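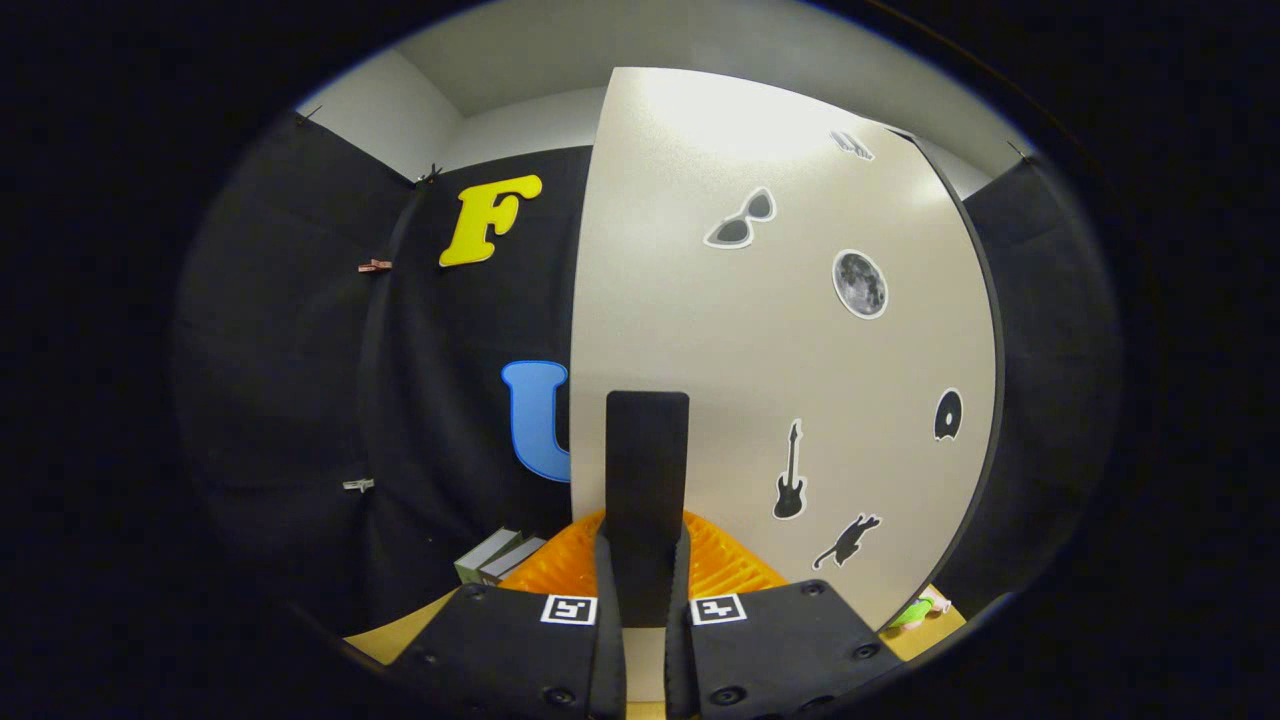 Progress report to Ploswood, February
Project: Prerix, household tidying with hand-held demonstration grippers
Prepared by: Fahad Dhanial

1. Status

Collection is behind plan. We had committed to 2,000 usable demonstrations by the end of the month. We recorded 2,914, but 68 percent of them are on hold following the fault described in section 2, and the remainder falls well short of the commitment. No one was hurt and no equipment was lost. Spending is within budget.

2. The fault

The gripper opening is not measured by a sensor in the handle. It is computed afterward from the two printed markers on the fingers, one on each plate. On Monday, while replaying a batch on the Erno arm at low speed, Eyvindur Bjarnason saw the arm close harder than the operator had. It crushed a paper cup and then tripped its force limit on the next item, a plastic crate. He stopped the run with the emergency stop and locked the arm out.

We traced the problem to the left finger plate. One of the screws holding it had backed out far enough for the plate to tilt under load. The marker moved with the plate, so the software read the gap as narrower than it was. The error is small when the fingers are empty and grows when they are holding something, so our morning check, done with empty fingers, passed every day.

We do not know the exact date the screw started to move. The earliest batch with a clear offset came from the second week of collection. Everything recorded on that unit from that batch on has been put on hold, including sessions that look fine.

3. What has been done

-- Both plates were removed, cleaned and refitted with thread locker. Screw heads now get a paint line so that movement shows.
-- The morning check includes closing on a steel block of known width. The reading has to agree within tolerance before the first recording and again after lunch.
-- The replay software now refuses a batch if the closed reading drifts over the course of a session. Eyvindur wrote this and ran it against the old data. It flagged 39 sessions, all of them already on the hold list.
-- The force limit on the arm has been lowered for first replays. Thoroddsen, who supply the arm controller, reviewed the event log and confirmed that the stop worked as it should.

4. Recovery of held data

Some of the held recordings can probably be corrected. Where the fingers close fully with nothing between them at the start and the end of a demonstration, we can estimate the offset and subtract it. This does not deal with the part that changes under load, and we would like to test it on soft items first. Results should be ready for the next report. We are not counting any corrected data toward the target until then.

5. Schedule and requests

Re-recording takes priority over new object sets. The kitchen set moves back three weeks. We ask for two things:

-- approval to buy a second pair of finger plates, so that a suspect pair can be pulled without stopping work
-- agreement to move the interim review to after the correction test

The incident form and the arm's event log have been sent separately. Questions on the replay software should go to Eyvindur, everything else to me.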